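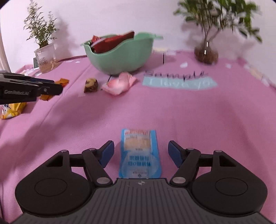
Last updated: 9/6/18

My wife's cousin Tibor came back from his work trip with half a suitcase of snacks, and since then our table is a snack table. I don't complain. But I like order, and so I made for myself a small system, which I will write down here.

The green bowl is for the red packets. They are all from the same kind and they stand up well in it, so everybody can take one without searching. Before, I used a deep box from Wollov, and the small things went always to the bottom and were forgotten until January.

The yellow bag and the blue packet don't go in the bowl. They stay on the cloth where I can read what is on them, or better said, where Ebise can read it for me, because my Chinese is 11 words and most of them are about tea. She works with me at Wostdale and comes to us on Sundays.

About the pink tablecloth I received some comments last time. It was a present and I am fond of it. The creases go away if you iron it from the back side with a thin towel between.

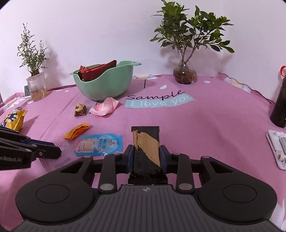

Do you keep nuts together with the sweet things?

I keep them in their own bag, beside the bowl. When a bag is opened I close it with a clip and we finish it in the same week, so the nuts don't take the smell of the others.

One more thing, for those who have also plants on the table: put the food a little bit to the front. When I water, I always spill some drops, and paper wrappers don't forgive this. I lost 2 good biscuits this way.

Next time I want to write about the tea from Teta, if Tibor leaves me any.

11 comments
20 shares

Related posts
How I iron a tablecloth with old folds
Cuttings in water, second try
Soup for a rainy Sunday
A drawer only for lids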